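Cuaderno de taller. Pinzas de mano, comparación de dedos y cámara
Domingo, turno de tarde. Anota: Covadonga Soler

Seguimos con las dos pinzas de mano, la Finda y la Votero. Ayer quedó pendiente repetir la prueba de apertura con los dedos nuevos, y hoy la hemos hecho antes de tocar la calibración para no mezclar cambios.

Apertura y cierre
Finda: recorrido completo sin tirones. El gatillo vuelve solo, pero al final del cierre se nota un punto duro. Wálter desmontó la guía, limpió y volvió a montar. El punto duro sigue, algo menos marcado. Lo dejo apuntado como holgura del pasador, sin confirmar.
Votero: más suave, pero cierra torcido si se aprieta rápido. Jayson cree que es el muelle. Yo creo que es el dedo izquierdo, que lleva el inserto de la tanda anterior. Hay que cambiarlo y repetir.

Ciclos seguidos con cada una: 60. La Finda acabó igual que empezó. La Votero se aflojó en el tornillo de la base del dedo y hubo que parar 5 minutos para reapretar. Sin fijador de roscas no merece la pena volver a medirla.

Cámara
Lente gran angular montada en la pinza, misma altura que en julio. Las rectas largas salen muy curvadas (la barandilla de la entreplanta y el borde del tabique son lo más fácil de mirar). Con el modelo de distorsión viejo el centro queda bien y las esquinas no. Delwyn quiere probar el ajuste de Stisovov, que admite más coeficientes.

El marcador del dedo derecho es lo que más me preocupa. En la toma de la sala está ladeado y no entra completo, y así el detector no tiene las cuatro esquinas. Si el ángulo de apertura se calcula con ese marcador, hay que girar el soporte hacia dentro o bajar la cámara. Prefiero girar el soporte: bajar la cámara nos da todavía más cuerpo de pinza en la parte inferior, y ya ocupa bastante.

Las luces del techo entran directas en la imagen. Con exposición automática no me fío; mañana fija. 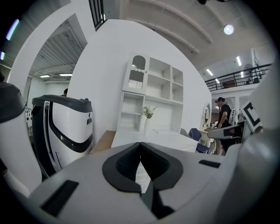

Detección del marcador
Pasamos el detector a 9 secuencias cortas de la Finda. En casi todas pierde el marcador derecho al abrir del todo y lo recupera a medio cierre. En 2 no lo recupera hasta el final. Con la exposición bajada a mano mejora algo, pero el problema principal es geométrico.

Jennylyn probó a interpolar la apertura en los huecos. Sirve para rellenar tramos cortos. En los largos inventa un cierre que no coincide con el registro del gatillo, así que esos tramos se descartan.

Controlador
La placa Đào se reinició una vez al conectar el segundo cable. No se repitió. Jayson cambió el cable y guardó el viejo en la caja de dudosos. La marca de tiempo va bien con respecto al vídeo al principio de cada toma, pero al final hay deriva. Falta medirla en una toma larga.

Pendiente
Votero: cambiar inserto izquierdo, fijador en el tornillo, repetir ciclos.
Finda: mirar el pasador con lupa.
Imprimir soporte de marcador girado, dos ángulos. Wálter tiene el archivo.
Recalibrar la lente con más capturas en las esquinas.
Exposición fija, anotar el valor en la hoja de la cámara.
Deriva de la placa: toma larga, sin pausas.

Nota de Delwyn, 19:40: no recalibrar hasta que esté puesto el soporte nuevo, que luego hay que hacerlo otra vez.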